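Notes for the Tuesday talk, upstairs room at the Flekar, 25 minutes plus questions. Working title: "Merch Tables, Pedal Steel, and Other Ways to Lose Money in Country Music."

**Opening (2 min)**

Say good evening. Don't ask how everybody's doing. They're at a talk about touring economics above a bar on a Tuesday, so we know how they're doing.

Start with the number. 481 is how many people paid to see us the year we thought we'd made it. The whole year. That includes the fish fry.

Wait for the laugh. If it doesn't come, say "it was a good fish fry" and move on.

**What I mean by country (3 min)**

Keep this short or it'll eat the night. Somebody in the back will want to argue over whether drum machines count. Promise to take it up in the parking lot.

My working definition is songs where a person has made a bad decision and can describe the kitchen it happened in. Steel guitar is optional. I have played in bands with steel and bands without, and the ones without fit in one vehicle.

Play the first 40 seconds of "Brurik Road" from the phone. CHECK THE CABLE. Last time it came out of the phone speaker and sounded like a wasp in a coffee can, and two people told me afterward they liked the production.

**The van (5 min)**

This is the part they came for. Tell it in order.

- Bought it for $2,745, which we thought was a bargain until we met the alternator.
- Six of us in it. Seats for five and an upright bass, which got the good window.
- The heater worked in July.
- The tape deck wouldn't eject, so for two summers we heard one side of a gospel quartet record. I can still sing the bass part. Don't sing the bass part.

Then the drive from Gashaw to the coast, overnight, to play a 30-minute opening set for a headliner who had already canceled. The club had put a sign on the door. We read it, unloaded anyway, and played for the bartender and a man waiting on a tow truck. He bought a shirt. Point to make: he paid cash for it, and that shirt was our whole profit on the run.

Slow down here. I always rush the tow truck man and he's the best thing in the talk.

**Merch (6 min)**

Ask for hands: who here has boxes of unsold CDs at home? Raise mine first. It helps people feel safe.

We pressed 1,000 of the second album. The minimum order at Brernance was smaller, but the price per disc dropped so nicely at a thousand that we felt we were saving money with every copy we couldn't sell. I keep mine in the hall closet. They do a fine job of keeping the vacuum cleaner upright.

Shirts are different. Shirts sell, but only in the size you've run out of. Bring more XL than you think is decent. Black ones go first. We did a run in mustard once, for reasons I can't reconstruct, and I have since painted a lot of rooms in mustard shirts.

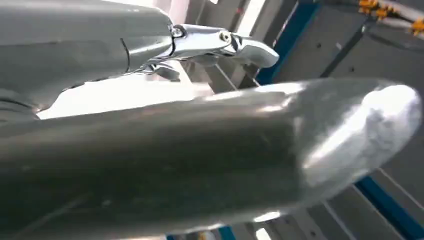
Koozies are the only item I'd stake the farm on. They cost next to nothing, they fold flat, and a person who would never pay ten dollars for your record will hand over five for something to put around a beer. I've made my peace with it. There are towns where I'm known strictly as a beverage accessory.

If time is short, cut the mustard shirts. Keep the koozies.

**Getting paid (4 min)**

Three kinds of door deal, fast:

1. The guarantee. Rare. Treat it like a deer in the yard and don't make any sudden moves.
2. The split. Find out what comes off the top first. We once paid for half of a sound man who turned out to be a light switch.
3. The bucket. Somebody has to carry it, and it can't be the drummer. People assume he's been hired to.

Tell the story of the chili place that paid us in chili. Mention we took the deal again the next year, and that the chili had improved more than we had.

A serious word here, and mean it: get it in writing, even if that's a text message. Most club owners are decent and tired. The few who aren't have very poor memories around one in the morning.

**Songs (3 min)**

I have no idea how to write a hit, and the closet backs me up on this. What I can tell them is which of ours people asked for. It was never the one with the clever bridge. It was the slow one in G about my aunt's divorce, which took me twenty minutes and which my aunt has never mentioned.

Play it if the guitar has stayed in tune. Two verses, no solo. If the guitar has drifted, talk about the divorce in general terms.

**Questions**

Likely ones, with answers:

*Is it worth signing with a small label?* Depends on whether they own a van.

*How do you get on the radio?* Mail the disc to the overnight host, with a handwritten note. The overnight host reads everything. It's four in the morning and there's little else on the desk.

*Would you do it again?* I'm doing it in December — nine shows, different van. It has a heater. I haven't tested it — it's been warm.

Koozies are by the stairs, five dollars. Remember to bring change this time.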